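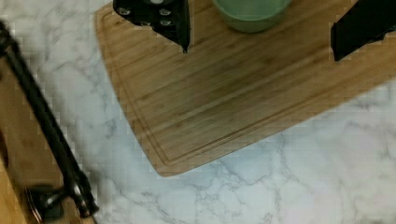
fair question in the replies from pruvonfan: do you need written rules for a robot that moves a bowl? Isn't that what the e-stop is for?

Yes to the rules, and the e-stop is rule one, so we agree more than you think! I've been meaning to post ours for months and this got me going. Settle in, it's a long one (sorry, mute me if you're here for the bread posts).

Search posts, people, topics

Background for the new folks: I write the working rules for Moma, our kitchen manipulation project. We're a small group, we work at counters people would recognize, and the first version of our rules was a sticky note. It said BE CAREFUL. That was the whole standard.

The current version is two pages and I'm weirdly proud of it. Most of it got argued out at the Pernport meetup in January over some very bad coffee.

Rule one. One person holds the stop and does nothing else. No typing, no phone, no "let me just nudge that bowl real quick." If you want to nudge the bowl you say stop, the arm stops, you wait for it to settle, and THEN you nudge the bowl.

Rule two, light things first. Any new routine starts with an object under 400 grams, empty. No liquids and no knives until the routine has passed empty. People grumble about this one constantly and I do not care, I will grumble right back.

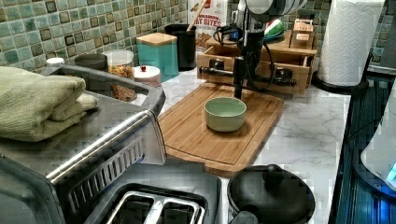 Rule three is appliances, and it's the one I get the most mail about. Anything on the counter that makes heat gets unplugged at the wall before the arm is powered, unless the task is literally about that appliance. Being switched off doesn't count. A knob can get bumped, and so can a lever.

And yes, we leave the ordinary stuff out. Jars, towels, paper towels, cereal. I know a lot of labs clear everything to bare countertop and for speed tests I get it. But if the thing is supposed to work in kitchens, then the rule has to survive a kitchen. What we do ask is that you walk the reach of the arm first, by hand, power off, and move whatever it could knock over.

Rule four: cables. Look at them every single time. You want enough slack for the full range and no loop that can hook a handle. I used to do this by eye from across the room and I was wrong often enough that now the rule says get up and go look.

Rule five. Write down the near misses. We had a line in the log for "incidents" and people left it blank for weeks, because a mug wobbling didn't feel like an incident. I renamed the line "anything weird" and suddenly we had a page full. Best edit I ever made to a document!!

We use cookies to remember your settings and show you relevant posts. Accept all / Manage choices

Somebody asked about the real standards. Please read them, they're good, and if you work anywhere with a safety officer then that person outranks my two pages by a mile. Ours sits underneath all that. It's for the Saturday session when everybody is tired and somebody says oh it's only a bowl.

The MacRitchie folks borrowed our rules and sent them back with edits, which I loved. They added a hard reset: after 5 failed grasps in a row you stop, park the arm and talk about it. No sixth try. We adopted it the same week. Before that I'd watched myself run the same bad grasp over and over like it was a slot machine.

They also wanted a cap on session length and we're still fighting about that one. I say go by the person holding the stop. When they start yawning, you swap or you quit.

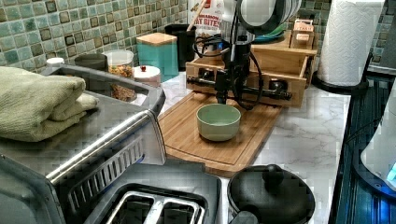 tilebytile replies that speed limits should have been rule one, and that a slow arm forgives nearly everything else on the list.

ok I hear you, and speed is in there (it's in the setup section, so I skipped it in the thread, my bad). We start every routine at the slowest setting and only go up one step per session. But I'd push back a little on "forgives." A slow arm can still shove a glass jar off a counter, it'll just take its sweet time about it. And people relax around slow arms. They lean in. I've caught myself with an elbow on the counter, chatting away.

So, slow AND hands off the counter. I'm adding that sentence tonight, credit to you.

Last thing, since three of you asked for a copy: I'm cleaning up the two pages this week and will put them up here once the MacRitchie edits are merged. Take them, change them, cross out my name. If you change the unplugging rule though, please tell me why, I really do want to hear it.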